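Teaching by hand vs driving it remotely: is either worth the bother?

Flundutdale Makers Forum > Robots and automation > General

saltmarsh_pete
We've been offered time on an arm at the Heywood workshop and I have to put something in writing by the end of March saying how we'd teach it. The job is dull: clear crockery off a table into a crate. Dorothy Haslam, who runs the sessions, wants us to hold the arm and walk it through. The Tilel people want us to drive it from a headset in the next room. Both lots tell me theirs is obviously better and neither has shown me a number I'd trust. Has anyone done both?

kettlefish
Done both, wasn't impressed by either. Leading it by hand feels lovely for the first 16 goes. Then you notice you've been leaning on the wrist to get the angle you want, and the recording is full of your own weight. Play it back and the thing goes slightly wide of everything.

Driving it remotely gets rid of that and gives you a new problem, because you can't feel when you've touched the plate. My first afternoon was mostly me pushing a saucer along a bench.

norabatch
kettlefish, that sounds like a stiffness setting more than a fault with hand guiding. Was gravity compensation set up for the gripper you had on? If it thinks it's carrying nothing, you end up fighting it.

kettlefish
It was set up. I checked it, then someone else checked it. I still say people are bad at moving a heavy thing gently while thinking about where its fingers are.

siya_k
Siyabonga Kruger here, I look after the Bamo demos. I'd say try remote driving in simulation before you book the real arm. You can throw away bad runs without annoying anybody, and you find out which objects are going to be trouble. We recorded 300 runs that way and kept the good ones.

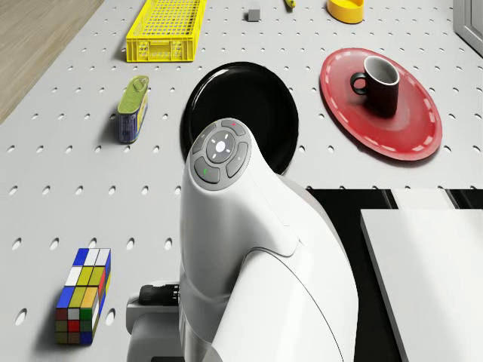
Simulation is where I get off the bus, I'm afraid. I'll grant siya_k that it's cheap and it won't chip your crockery. But look at what you'd be asking it to learn there: a black mug sitting on a red plate, towards one side, with a handle you could get hold of. In the sim the mug will come up off that plate the same way as often as you like. On my bench the plate comes with it, or tips, or the mug skates off because somebody left a bit of tea underneath. I want to see the same operator do it on a real table before I believe the recordings are worth anything.
saltmarsh_pete

siya_k
Fair, and I wouldn't send anything straight from sim to a real table. What it's good for is sorting out the order. Mug first, then plate. You'd be surprised how many people go for the plate with the mug still on it.

saltmarsh_pete
I wouldn't be surprised at all, I've met our members. How many of the 300 did you keep?

siya_k
I'd have to look. Most.

kettlefish
"Most" is doing a lot of work there.

norabatch
Can I ask something basic? If one person does all the teaching, aren't you just copying that person's habits? When we tried it with 5 people the runs barely looked like the same job. One chap came at every cup from the left. The mixed set did worse than his runs on their own, and I never got to the bottom of why.

kettlefish
Because he was consistent. It likes consistent. Whether it copes when you move the cup is another matter.

norabatch
We did move the cup. It coped until roughly a hand's width, then closed on thin air.

saltmarsh_pete
Which is what I keep hearing, and then I'm told the answer is more recordings. Dorothy's note says 47 should be enough for one object. No idea where she got that. I'll ask her.

siya_k
Depends how far the object moves about between them. If it's 47 with the mug in the same spot, you've taught it one spot.

saltmarsh_pete
Right. I'm putting down hand guiding for the first session, mug and plate only, one person teaching, and the mug moved before every run. If it can't manage that I'm not asking for a headset. kettlefish, do you still have your old recordings? I'd like to see what "slightly wide" looks like.

kettlefish
Somewhere. Will dig them out tonight.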